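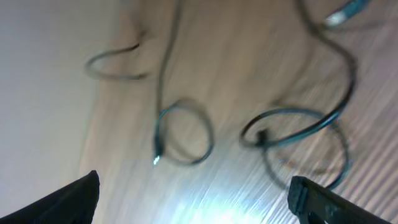

図4-1 手首カメラの画。ケーブルは広がった状態、指は開、把持なし。ラベルは「散」。

4. ケーブル初期配置と状態ラベル（Lurnarel 手順書 第4章）

5月30日改訂。前の版(2月のやつ)を印刷して持っている人は捨ててください。4.3と4.6がかなり変わってます。

4.1 この章でやること

Lurnarel は、手首カメラの画だけからケーブルの状態を推定して、次に掴む場所を決める手法。固定カメラなし。深度もなし。そのぶん、初期配置とラベルの質がそのまま結果に出ます。適当に置いた回と適当に付けたラベル、あとで全部ひびきます。

対象は電源系・通信系の細いケーブル1本。複数本同時は第7章（まだ下書き）。

状態ラベルは次の4つ。

散：ケーブルが広がっていて、束としてまとまっていない。一部が絡んでいてもよい
束：輪が重なって、まとまりとして見える
結：交差部が締まっていて、引いてもほどけないと作業者が判断したもの
不明：上のどれにも自信がもてない

「不明」は遠慮なく使う。無理に決めたラベルより不明のほうがはるかに使えます。

4.2 用意するもの

作業台（木目の天板。布を敷かない）
対象ケーブル1本
Zuveo が入った記録用PC
制御機 Nolte（電源は先に入れておく。起動が遅い）
Hostach の書き込み権限
4.8の記入用紙

権限がない人は Nesrin Karabulut に連絡。当日の朝に言われても間に合わないことがあるので前日までに。

4.3 起動と初期姿勢

1. Nolte の主電源を入れる。表示が落ち着くまで触らない。
2. 非常停止ボタンを押して、戻す。毎回やる。戻したあと、アームが動かないことを目で確認。
3. Zuveo を起動、プロファイル「cable_wrist」を選ぶ。似た名前の「cable_wrist_old」が残ってます。選ばないこと。
4. 「初期姿勢へ」を押す。アームが動く。台に手を置かない。
5. グリッパを全開にする。
6. 手首カメラの画を出して、左右の指先が両方とも画面の下側に見えていることを確認。

片方しか見えないときはカメラの取り付けがずれている。4.7へ。

注意：手順4の前に台の上を片付ける。工具を置いたまま動かすと当たる。初期姿勢への移動中は力の監視が甘くなる設定なので、当たっても止まるのが遅いです。

注：初期姿勢の高さは2月の版から変更。古いオフセットファイルを読み込ませると指が低すぎる位置に来る。Nolte 側の設定名に日付が入っていないものは全部古い。

4.4 「散」の配置

1. ケーブルを台の中央の上で持ち、そのまま落とす。高さは肘くらい。
2. 整えない。気に入らなくても直さない。
3. 台から落ちた、または端から大きくはみ出した場合だけやり直し。
4. 一回おきにケーブルの両端を持ち替える。

手で形を作ると、どうしても似た形になります。Erhan Çetinkaya が作った最初のセットがまさにそれで、ループがみんな同じ向き。学習したモデルはその向きだけ得意になった。今のデータには入れてません。

コネクタの位置は気にしなくていい。隠れていても可。ただし端が見えているかどうかは用紙の「端」欄に書く。見えた、見えない、迷う、の三択。小さく光っているだけでプラグかどうか微妙なら「迷う」で。

4.5 「束」の配置

1. ケーブルを手に巻く。巻き数は決めない。
2. そのまま台に置くか、ひねって八の字にして置く。半々くらいで混ぜる。
3. 結束バンド、面ファスナーは外しておく。
4. 束の位置は毎回変える。中央ばかりにしない。右寄り、左寄り、奥、手前。
5. 巻いた中に天板が見えている状態が望ましい。つぶれて中が埋まったら軽く広げる。
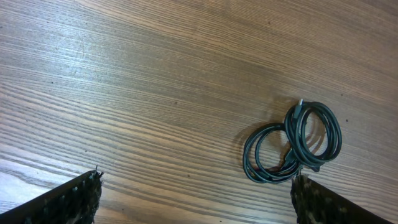

図4-2 「束」の置き方の一つ。二つの輪が並んで重なり、下側に交差部がある。

八の字に置いたときは、輪の境目の交差部が一番の難所。「結」と間違えやすい。上からの画だけだと締まっているのか重なっているだけなのか判断できないことが多いです。置いた本人は分かっている、でもモデルには分からない。なので用紙には、置いた人の知識で付けるラベル（真値）と、画だけ見て別の人が付けるラベル（見た目）の両方を書きます。

見た目ラベルを付ける人は、配置作業をした人と別の人にすること。一人で両方やった回は除外。例外なし。

4.6 記録の手順

1. Zuveo で新規エピソードを作る。名前は自動のまま。
2. 記入用紙に番号を写す。
3. 「記録開始」を押し、画面左上の印が点灯するのを待つ。
4. 「走査」を押す。アームが台の上を横に動き、高さを変えて戻る。
5. 走査が終わったら「静止」を押す。指を開いたまま、その場で止まる。
6. 静止のまま保持。音が鳴ったら終わり。
7. 「記録終了」。
8. ケーブルに触る前に、保存済みの表示が出ていることを確認。

手順8をとばすと、前の回の静止画に自分の手が入ります。一番多い失敗。

露光は固定、18 ms。自動露光にしない。窓側のブラインドは下ろす。天板の反射は完全には消えないので、ある程度はそのままでよい。白く飛んだ部分にケーブルがかかって、線が追えなくなっているときだけ撮り直し。

走査中の画はブレます。ブレた画も捨てない。Lurnarel は走査中の画を時系列で使うので、ブレを抜くと逆に成績が下がる。Edvin Grønli の比較では、静止画だけで学習させた版は移動中の推定がほとんど使い物にならず、止まるたびに答えが変わった。混ぜた版では、止まる前と後の答えがそろうようになってます。詳細は付録C。

ただしラベル付けは別。ブレた画1枚だけを見て「結」を付けるのは禁止。前後の画を必ず見る。ケーブルの輪郭が二重に見えているだけで、余分な交差はないということがよくあります。

注意：記録中は台に寄りかからない。台が揺れると、静止のはずの区間が静止でなくなる。

4.7 指先が正しく見えないとき

片方しか見えない
　カメラ固定ねじの緩み。Nolte を停止させてから締める。締めたら4.3の手順4からやり直す。

両方見えるが、間隔がせまい
　全開になっていない。開閉を一度やる。それでもだめなら原点復帰。

指先のパッドに毛やほこりが付いている
　粘着テープで取る。水拭きしない。パッドが傷んでいたら交換、交換したら用紙の備考に必ず書く。見た目が変わるとモデルの把持位置がずれることがあります。

画が急に暗い
　照明の片側が切れている。予備は棚の一番下。

画が遅れる、止まる
　Zuveo を閉じて開き直す。Hostach への転送が裏で走っていることが多い。記録中は転送を止めるのが正しい運用なんだけど、設定が勝手に戻るときがある。調査中。

4.8 記入用紙

エピソード番号／配置した人／見た目ラベルを付けた人／真値ラベル／見た目ラベル／端／やり直しの有無／備考

備考は短くてよい。「落とした」「照明」「パッド交換」程度。空欄のときは斜線を引く。空欄のままだと書き忘れと区別がつきません。

やり直しがあった回も番号は消さない。やり直し前のデータには Zuveo 上で「無効」の印を付ける。削除ボタンは使わない（用紙と番号がずれて、あとで合わせるのが地獄です）。

4.9 目標数と休憩

1セット40エピソード。途中でやめた場合は、その日のうちに残りをやるか、セットごと「途中」にする。翌日に続きをやらない。光がちがう。

全体の目標は約2000エピソード。「散」と「束」がほぼ同じ数、「結」はそれより少なくて可。「結」は手で作るしかなく、どうしても似てくるので、数を増やしてもあまり効きませんでした。作る人を変えるほうが効く。

見た目ラベルは一度に続けてやらない。1セットごとに席を立つ。後半になるほど「不明」が減る人が多く、確認すると後半のほうが間違っている。慣れではなく疲れです。

4.10 ラベルの突き合わせ

1. 用紙の内容を Zuveo の表に入力。
2. 「照合」を押す。真値と見た目がちがうエピソードが一覧に出る。
3. 一覧を Alper Karaca か Nurhan Soylu に渡す。自分で直さない。
4. 戻ってきた一覧にしたがい、入力ミスだけ修正する。

見た目ラベルが真値とちがっていても、それ自体は誤りではありません。直すのは写し間違いと番号ずれだけ。ここを誤解して見た目を真値に合せてしまった人が前にいて、11セット分が評価に使えなくなった。学習には使えたけど。

評価では、真値との一致率と、人の見た目ラベルとの一致率を別々に出します。人が「不明」とした画でモデルが自信満々に答えている場合、当たっていても要確認の扱い。背景の木目や台の位置を手がかりにしている可能性がある。天板を90度回したセットで同じモデルを走らせ、答えの傾向を見る。回し方は第5章。

4.11 終了

1. 台からケーブルを外す。
2. アームを退避姿勢へ。
3. グリッパは開いたままにする。閉じた状態で電源を切るとパッドにくせが付く。
4. Zuveo の転送を再開し、Hostach 側でファイル数を確認。
5. Nolte を停止、主電源を切る。順番を逆にしない。
6. 用紙を綴じ込みに入れる。

注意：転送が終わる前に記録用PCを切らない。途中のファイルが壊れても警告が出まん。翌朝、開けないファイルで気づくことになります。

ケーブルは巻いて保管しない。巻きぐせが付くと「散」で落としたときの形が偏る。壁のフックにゆるく掛けておく。くせが取れなくなったものは箱「使用済み」へ、同じ型番の新しいものに替えて備考に記入。

次は第5章、天板の回転と照明条件の変更。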